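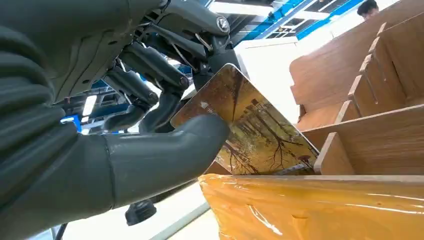 The Hinis slotted card organizer is a desktop holder for postcards, photographic prints, index cards and correspondence cards. It is intended for reading rooms, school offices, reception counters and private desks where cards are consulted often and should remain upright between uses. Each card has its own place in the row and may be lowered into a gap with one corner leading, as with the autumn forest print, whose golden foliage and dark trunks are well suited to display in an open holder. The body is wooden and is supplied without printed marks, so that the cards themselves remain the principal feature.

Search the catalog Enter keyword or item name Go

Home - Desk and Office - Card Storage - Display - Paper Care - Contact

Intended use

The organizer was developed by the Tekleab workshop in Drurnville for institutions that keep small picture collections in daily circulation. Boxes and albums protect prints well, but they are slow to search and require that several items be handled before the desired one is reached. An open slotted holder permits the user to select a single card and return it to the same position. It is suitable for short-term and working storage. Items of lasting value should be kept in closed archival boxes when they are not in use.

Capacity and formats

The standard model is made with 8 slots. Each slot accepts one card of ordinary postcard weight, or 2 thin cards placed back to back. Cards may be stored in either orientation, although tall prints are more stable when the long side rests in the slot. Folded greeting cards can be accommodated if they have been pressed flat beforehand. Mounted photographs, framed items and cards with raised decoration should not be forced into the slots.

Customers who require greater capacity may place several organizers in a line. The Gudano tray, sold separately, holds a group of organizers in position on a counter and has a raised edge to limit movement. Collections arranged by subject or season may be separated by leaving one slot free between groups, or by inserting a plain divider card.

Glossy and matte prints

Glossy prints show fingerprints more readily than matte prints and should be held at the edges or by a lower corner. Lower the card gently and avoid drawing the printed face along the side of the slot. Where a collection is handled by the public, clear sleeves are recommended. A sleeved card requires slightly more room, and only one should be placed in each slot.

Care

Dust the organizer with a soft, dry brush, working along the slots. Marks on the outer surfaces may be removed with a lightly dampened cloth, after which the wood should be dried at once. Do not use solvent, furniture polish or wax inside the slots, as residue may transfer to the cards. Keep the organizer away from radiators and direct sunlight - both the wood and the printed colors will be affected by long exposure.

Ordering

Organizers are available singly or in cartons. Institutional orders of 100 or more are prepared on request and should be submitted in writing with a delivery address and the name of the receiving department. The Drurnville store holds more than 2,000 plain divider cards for immediate dispatch, and these may be added to any order. Returns are accepted for unused items in their original packing.

Page revised 2021-04-08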